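Re: [archive-list] Old member letters, keep or scan?
July 2022

On the list, Jucélia Fagundes wrote:

> We have now 178 letters from the first members of the choir, plus
> the programs. My question is simple: do we scan everything and give
> the originals away, or do we keep the paper? The room at Verbruggen
> is free for us only until January.

Dear Jucélia, dear all,

Thank you for writing this so clearly. I have waited some days with my answer, as I wanted first to read a part of the letters again.

My opinion is that we should keep the letters and be more strict with the programs. Of many programs we have eight copies or more. Two good copies of each are enough, one to keep and one to lend. The letters exist only once, and several are written in pencil on thin paper. A scan shows the words, but it does not show well where somebody erased a line and wrote over it. In the letters about the first tour this happens often, and for me it is the most interesting part.

About the order: please let us not sort by subject. I tried this with my aunt's papers and after one winter I could not find anything, because one letter speaks of the tour, the money and a wedding together. By sender, and then by date, is dull but it works. For letters without a date I write "n.d." in pencil on the folder, never on the letter itself.
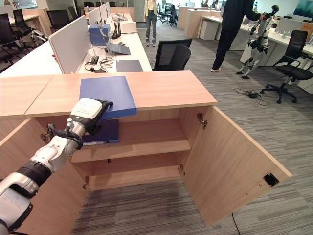
Then the question of metal. Many letters still have paper clips, and some of them have left brown marks. I take them off slowly, with a piece of thin plastic pushed under the clip, and I put a folded sheet around the pages so that they stay together. Staples I leave for the end – I have torn one corner already and I am not proud of it.

For the scans I would use 400 dpi for normal letters and 600 for the pencil ones. Cenodik, the program that I use at home, can save both in the same job. If somebody prefers another program I have no objection, but please use the same file names: sender, year, number.

I can take the letters from A to F home with me when we next meet. Who can take the next part? And does anyone know who "Savton" is? He signs only with this name, and he complains very much about the tenors.

With kind regards,
Tineke Dierckx

3 replies | 2 shares

Related messages
Room at Verbruggen: who has the key?
Programs from the Foreren concerts, double copies
Which pencil for writing on folders?
Tape on old letters, remove or leave?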